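The day the gripper wouldn't let go

I've been meaning to write this up since the start of November, when we lost most of an afternoon to a folding job and I went home with a sore thumb and a bad mood.

For anyone new to the blog, I spend my working days teaching machines to fold laundry, which my mum thinks is hilarious. We do it with hand-held grippers. You squeeze, the fingers close, you lift a bit of cloth and fold it over, and you do that again and again until you dream in sleeves.

So there I was on shirt 14, happily pinching up a bit of blue cloth, and I let go of the trigger and... nothing. The fingers stayed shut! I gave it a wiggle (don't do this) and the whole shirt came along with me. Ilona Hegyi was on the other side of the hall and heard me swearing from there.

My first thought was a snagged thread. Second thought was the spring. I was wrong both times, but I did spend a good while picking at a perfectly innocent seam with tweezers.
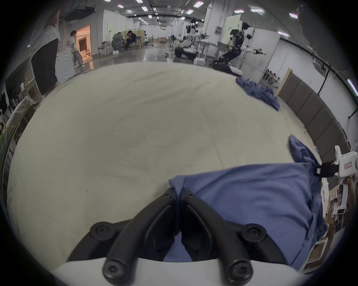 What was wrong with it

Žydrūnas Sepp took the thing apart on the bench and found that one of the pivots had worked itself too tight. The fingers closed fine under a proper squeeze, but the spring wasn't strong enough to open them again. He backed it off a touch, put a dab of thread lock on it and it was lovely. Ten minutes' work, after two hours of me blaming the shirt.

The sore thumb was my own fault. I'd tried to prise the fingers apart by hand and they went all at once, straight onto the nail. It isn't a big pinch but it's a nasty one, and I've now been told (twice, by Svenja) that you put the tool down and use the plastic wedge. We do have a wedge. It lives in the drawer with the spare fingers, and I'd never once opened that drawer.

We also had to bin the recordings from the last 9 shirts, as the opening had been getting slower all along and I hadn't spotted it. That hurt more than the thumb! I now do a few empty squeezes before each new pile and watch how quickly it springs back.

Thumbnail is still purple, if you were wondering. Back to towels next week, thank goodness.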